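Sorting the play kitchen: what to store inside what

Patier
Posted September 15, 2018
We have one 30 liter bin for all the play kitchen stuff and it no longer closes. Pots, dishes and toy fruit are mixed together. Is it better to nest everything or split it into 2 bins?

Hayat
Split it. Cookware in one, food in the other. Nesting saves space, but small pieces end up at the bottom of the pot and stay there.

Wolard
Disagree. Two bins take up twice the shelf. Put the fruit in the colander and the colander on top, and you can lift the whole lot out at once.

Hayat
That only works if the colander is deep enough. Many toy ones are shallow, and the fruit rolls off when you move the bin.

Narport
I've used both methods since July. Lay everything out on a table first and group it by footprint – the flat pieces decide the bin size.

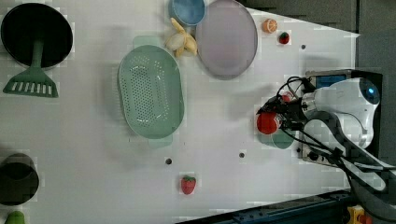
The frying pan and the plate go in first, flat on the bottom. An oval colander with end handles wastes space in a square bin, so I stand it against the side with the slotted spatula behind it. The strawberries and the orange slice go in the bowls, and the bowls go in last.

Patier
And the banana?

Narport
In the pot.

Wolard
So, one bin.

Hayat
One bin until you buy more fruit.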